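News > Business > Small Firms > Interview

Home Local Business Opinion Archive

Print this page | E-mail this story

The hooks-and-baskets woman of Senbridge would like you to throw less away

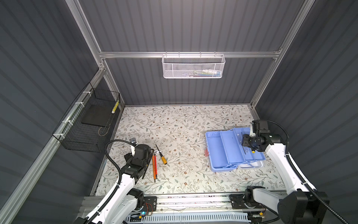 Deisy Rivadeneyra has been told that storage is a dull subject. Her former business partner, Anouk Brouwer, held that a shop selling hanging baskets and rails would last until the first rent increase and then become a nail salon. That was 8 years and two rent increases ago. Trirnstead, the shop, is still on Cisternas Street, and the nail salon is next door.

Rivadeneyra does not look like someone who wants to tidy your life. Her desk has 4 mugs on it, one of them in use.

"People come in wanting a system," she says. "They have watched a lot of television. I ask what they can't find in the morning, and it's the scissors. So I sell them a hook."

A hook costs very little, which may explain why she also does the books herself. The shop carries 754 lines, and she can tell you which ones were a mistake. The round baskets were a mistake. "Lovely things. Nothing you own is round."

Her rules are few and delivered with the air of a dentist. Hang it where you use it. Buy the basket last. Never label anything "miscellaneous," a word she says she has seen on boxes older than her employees.

Lids, too, get short treatment. "A lid is a shelf with a secret under it," she says, and goes off to find a customer a bracket.

Brouwer left in the second year to run a café in Katitz and remains a friend, if a skeptical one. She keeps her teaspoons in a drawer with the batteries. Rivadeneyra has offered her a divider every October for her birthday – and has been turned down every time.

Does she practice what she sells? There is a pause.

"My garage is private," she says.

Pressed, she admits to 70 paint cans, most of them from a house she no longer lives in. She has been meaning to get to them. The shelf they sit on is very good, she adds, and available in two widths.

Trirnstead opens at 10 a.m. and closes when the last person has finished comparing brackets.

Print this page | E-mail this story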